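Brindcombe basket handling – progress to the end of January

We have 599 accepted examples against the target of 1,000. Another 143 were recorded and rejected, mostly for late grasps or a missed start signal. Kristine Calimlim checks each one before it goes into the training set.

The present task is sorting and stacking plastic baskets with two arms. Black, green and blue baskets are all in use, and the starting layout is changed between runs.

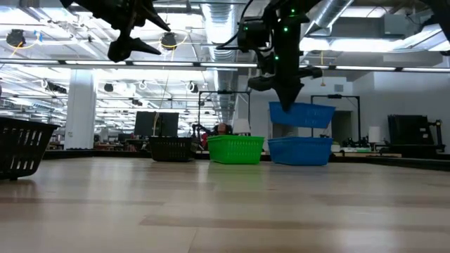
Rejections fell once Maksym Chornovol shortened the operators' sessions to 12 runs each. We would like to keep that limit, although it slows collection – a Saturday shift would make up the difference.

Nipon Nuchit will start the first training run in February. The extra shift needs your approval before then.

Nazar Lysenko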